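Minutes, Dalloten Residents' Association
18/10/2023, community room, 7:00 pm

Chair: Ebere Oyewole
Apologies: two received, both noted.

## 1. Minutes of the last meeting

Approved with one correction. Under item 4, "Trasness Road" should read "Trasness Lane."

## 2. Accounts

The balance stands at $2,534. The only large payment was $418 to Prosico for the repair of the side gate. The invoice for the gate lock has not come in yet. Ebere will call them.

Dues are still owed by 24 households. A second reminder will go out with the October newsletter. It was agreed not to charge a late fee this year.

## 3. Parking on Trasness Lane

The city has replied to our letter. It will not paint new lines before spring but will look at the corner by the mailboxes, where cars are parking too close to the stop sign. Members were asked to send in dates and times when the view was blocked. License plates are not needed.

A member asked whether we could put out our own cones. The chair said no, as the street belongs to the city.

## 4. Fall get-together

The get-together will be in the community room, from 2:00 to 5:00 pm. Almost 100 people have signed up. The Adeyemi family will bring rice and chicken. Everyone else is asked to bring a side dish or dessert, with a card listing the ingredients. Cold drinks will be bought by the association, with a mix of soda, juice and water. Coca-Cola was chosen over the store brand by a show of hands.
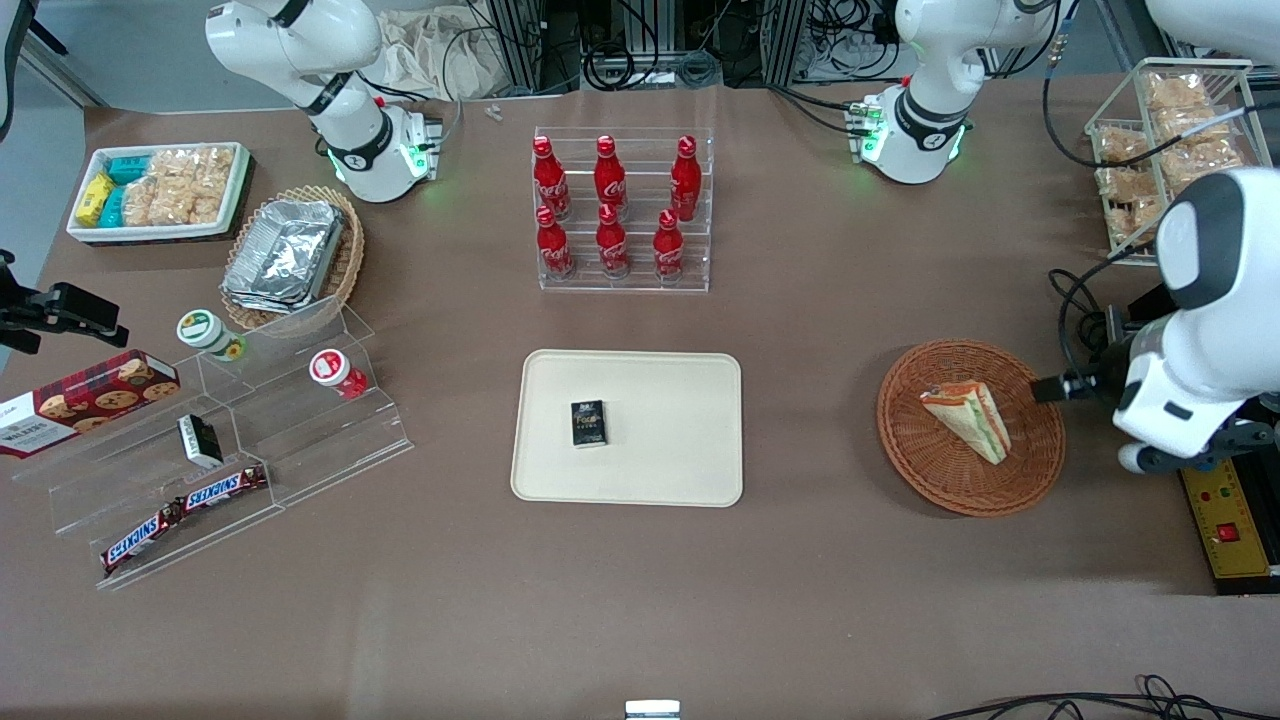
Adeyemi said the drinks budget was too low last year and the juice ran out before the children had eaten. The meeting agreed to raise it by $40 and to buy more juice boxes. Alcohol will not be served.

Setup starts at noon. The long tables are in the hall closet and the key is with Ebere. Trash bags need to be bought. Whoever stays to clean up should take the recycling out to the blue bins, which were left full of food last time.

## 5. Leaf pickup

Leaves should be bagged and left at the curb. Loose piles will not be taken. The leaf blower is still out on loan and should be returned to the shed.

## 6. Other business

The light over the back steps is out again. Ebere will ask for a quote to replace the whole fixture.

A request for a second bench by the playground was held over to the next meeting.

Meeting closed at 8:25 pm.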